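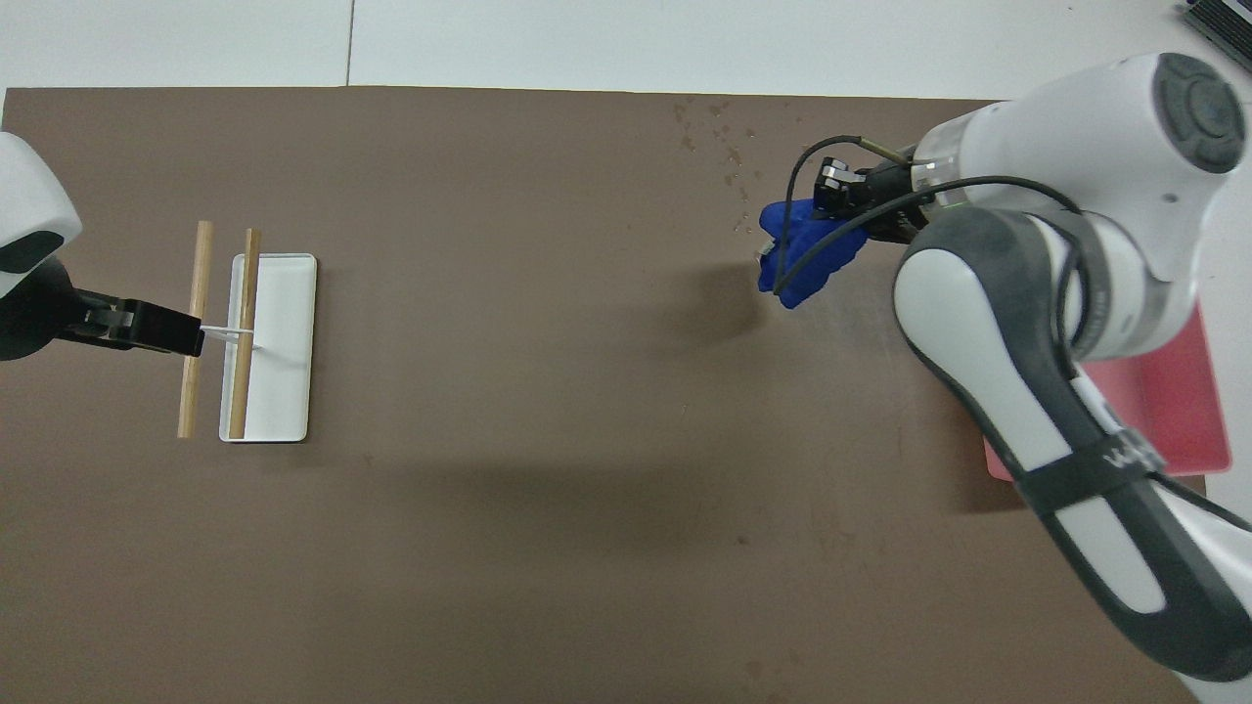
Photo: Jotow

Jotow has released version 3 of Vunau, its planning software for two-armed robots, with changes aimed at tabletop cleanup jobs where both arms work over the same surface.

Earlier versions planned each arm in turn and held one still while the other moved. The new planner works out both paths together and checks them against each other every 42 milliseconds. If a cloth or a thin rod is in a gripper, its estimated shape is added to the check — a step that users had been scripting by hand.

The company says it tested the release on 3,078 recorded wiping and tray-sorting runs from its lab in Panholm. Planning failures fell most in tasks with long, narrow objects such as sticks, which the old software often treated as part of the tray they were lying on.

A new log viewer shows which object caused a plan to be rejected. Durán, a lab equipment supplier that has had early access since March, is using it on 200 saved tasks.

Vunau 3 is a free update for current license holders. Support for mobile bases is planned for a later release.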